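Home | News | Members | Back Issues | Contact
Search this site Enter keywords Go

Before we sign for the second cell

The Raswood quote came in at the start of November and I have now read it three times. It's a nice quote. It has a cover page. It asks for a second two-arm handling cell to go next to the one we already have, plus a service plan, plus a line called "integration support" that runs to 38 hours without saying what anyone would be doing in them.

I am not against buying it. I was against buying the first one and I lost that argument, and the first one has been fairly useful, so take what follows with that in mind. But the planning paper that went out with last month's newsletter treats the purchase price as the cost, and we have been burned that way before.

Look at what the first cell took after it was delivered. We bought two sets of replacement fingers from Fanda in the first season. We bought a curtain and the poles to hang it on, which were in no budget anywhere. We paid for 17 hours of electrical work to get decent power to that corner. Then there are the small things on the card: clips, brackets, cable, more cable. I added up what I could find receipts for, and I doubt I found them all.
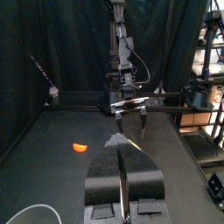 The throughput number bothers me more. The paper says a second cell "doubles capacity." Capacity to do what? Our log for the soft-item work shows 300 attempts over the trial period, and the log doesn't separate a clean pick from one where somebody reached in and helped. Until it does, I can't tell you what one cell is worth to us, and neither can the people who wrote the paper. Twice an unknown is still an unknown.

Fetel has offered a lease instead. Their rep says we could hand it back after a year. I asked for the return terms in writing and got a brochure. Kļaviņa will sell us the arms alone, no frame and no cameras, at 34 percent under the Raswood price for the same reach. That sounds good until you ask who builds the frame, and I have a fair idea who would end up building the frame.

My suggestion is to hold the order until spring, fix the log now, and put a real line in the budget for fingers, cable and wiring. If the numbers are there in spring I'll vote yes and keep quiet. Raswood says the price is only good to the end of the month. It was also only good to the end of the month last time.

Comments (3)

gantry_fan
The 38 hours is mostly calibration. Ours took longer than that. Ask them to itemize it, they will if you push.

Back bench
Agree on the log. Two columns, "picked" and "helped." Takes ten minutes to add.

mlw
Does the Kļaviņa price include the grippers? The one they sent us didn't.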